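Bench book, Lirkdale workshop
5th October

Carried on with the white stand. Black cloth down first, as the bench top marks the white finish and we have had one pole back already for scuffs. Magnus wants the uprights checked before anything is hung on them, so the platform and its angled supports stay as they are for now and only the poles get looked at.

Maten drawing gives 428 mm from the platform to the first fixing. Measured it at 425 on the old set in February and never found out why. Rounded end goes downwards, whatever the parts sheet says. 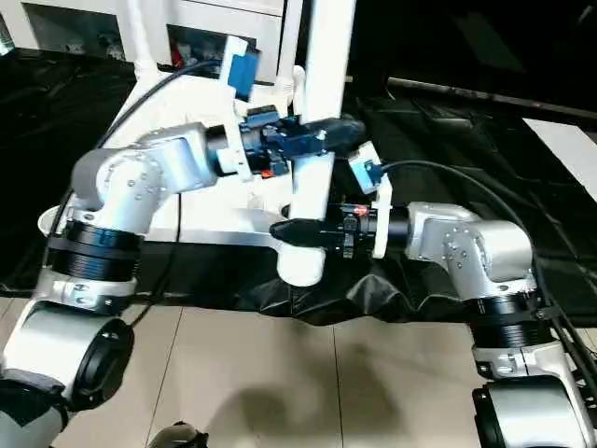
Urszula thinks the lower end ought to have a rubber cap on it before it goes anywhere near a floor, and that Baird used to send them in a bag with the screws. No bag in the box. Have asked Plinex if they keep a 25 mm cap, white or grey, either will do.

Wiped the poles down with a dry rag. Calum's note about not using the solvent on painted parts still stands. If the finish goes dull, leave it and tell me.

Second half of the job is getting two uprights to stand parallel. Sighting by eye against the wall is no good in here, the wall is out. Use the long level on each one and then measure across, top and bottom. Anything over 2 mm different, slacken off and start again.
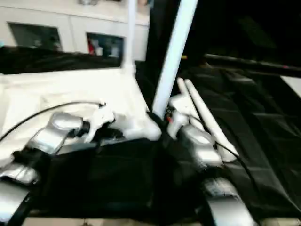
Entry: 260 words, 1 min read

Black cloth needs a shake and an iron before it is used again, grit in the creases is what does the scuffing. Spare length is on the shelf by the door.

To do: chase Plinex, ask Kieran for the 16 mm spanner back, copy the Maten figure on to the parts sheet in pen.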